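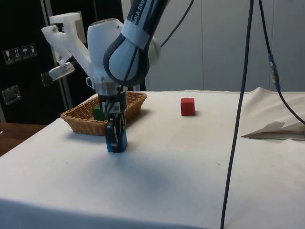
Home Bar > Infusions and Bitters

Search questions Go

Orange and gentian bitters went cloudy when I added water. Can it be cleared?

Print | E-mail this page | Share (7)

I made a batch of orange bitters on a neutral spirit base (Wedix, the overproof bottle). The solids were dried bitter orange peel, fresh peel from two navel oranges, gentian root, coriander seed and a few cardamom pods. Everything went into one jar for 11 days, shaken once a day, in a closed cupboard.

After straining I had 300 ml of liquid. It was dark amber and completely clear. I ran it through a Jadent paper filter and it stayed clear. I then added filtered water to bring it down to 40 percent alcohol by volume, using the dilution table that came with my hydrometer. Within a minute of the last addition it turned the color of weak tea with milk in it. It has been standing since and has not settled. A second pass through the same type of paper made no visible difference.

No sugar has been added yet. The recipe calls for a small amount of burnt sugar syrup at the end, and I have held off on that.

Questions: is the haze oil from the peel, or something else? Is there a way to remove it without stripping the orange? If I start again, which step should change?

3 answers | Sort by: oldest

Answer 1

Mine did that too. I just left it and used it. In a drink you can't tell. Try a finer filter maybe.

Share (0)

Answer 2
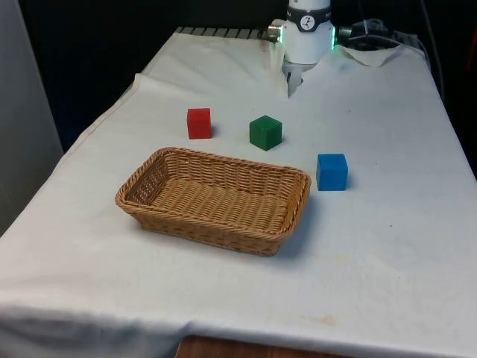

LISCOMBE, 1 Sep 2025

The timing points to oil. Citrus peel oil is mostly limonene, and it dissolves well in strong alcohol and very poorly in water. Your jar was strong enough to hold all of it. Once you diluted, the liquid could no longer carry that much, and the excess separated into very small droplets. Those scatter light and you see a haze. Anise spirits do the same thing with anethole when water is added.

Coriander and cardamom also give up oil, but the fresh peel is the likely main source. Dried peel has already lost a good part of its oil.

Check it before you treat it. Put a teaspoon of the cloudy bitters in a clear glass and add the undiluted spirit a few drops at a time, stirring.

If it clears, the haze is oil.
If it stays the same or gets thicker, suspect pectin from the pith. Pectin comes out of solution as alcohol goes up, so extra spirit will not help.
If it clears partly, you have both.

For oil, there are three workable treatments.

1. Raise the strength. Add spirit to the batch in small measured amounts until it just clears, and write down the total. You lose nothing from the peel. The bitters end up stronger than the label you had in mind, and many bottled bitters are sold above 40 percent anyway.

2. Chill and filter. Put the sealed jar in the coldest part of the freezer overnight. Skim whatever has collected on the surface, then filter while it is still cold. Plain coffee-type paper is too open for fine droplets, so use a lab grade. I use Shibata slow papers, folded, with the funnel and the receiving bottle chilled as well. If the liquid warms up during filtering, some of the oil goes back through. Expect to lose part of the top note.

3. Use a fining powder. Food-grade magnesium carbonate, stirred in, left to stand and then filtered off, takes up free oil and gives a bright result. It also takes more aroma than the other two methods, so try it on a small sample first.

Do not add the burnt sugar until the haze is dealt with. Syrup brings in more water, which lowers the strength again, and it slows filtering.

For the next batch, cut the fresh peel by half and trim off all the white. Run the fresh peel in its own jar and pull it at 7 days, leaving the gentian and spices in theirs. Blend afterward to taste. Dilute a small measured sample in steps and note the strength at which it first turns. Stop the main batch a little above that.

Share (11) | Comments (2)

Comment: Does the speed of adding water matter?

Comment: Some. Pouring it in fast gives local weak spots and finer droplets, and those are slower to rise. Slow addition with stirring helps with settling but does not change how much oil the finished strength can hold.

Answer 3
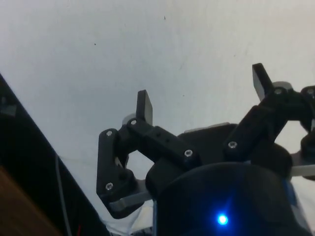 Black gripper with blue light on.

Agree with the oil diagnosis. Two additions.

A hydrometer reads correctly only in alcohol and water. Extract from gentian and peel raises the density, so it will report less alcohol than is there. Work out the strength from the volumes and the label strength of the Wedix, and allow for spirit left behind in the solids.

Also, a warm jar can look clear and go hazy again in a cool pantry. Judge it at the lowest temperature you plan to store it at. I cleared a grapefruit batch in summer and it clouded in November with nothing added.

Share (3) | Comments (0)

Print | E-mail this page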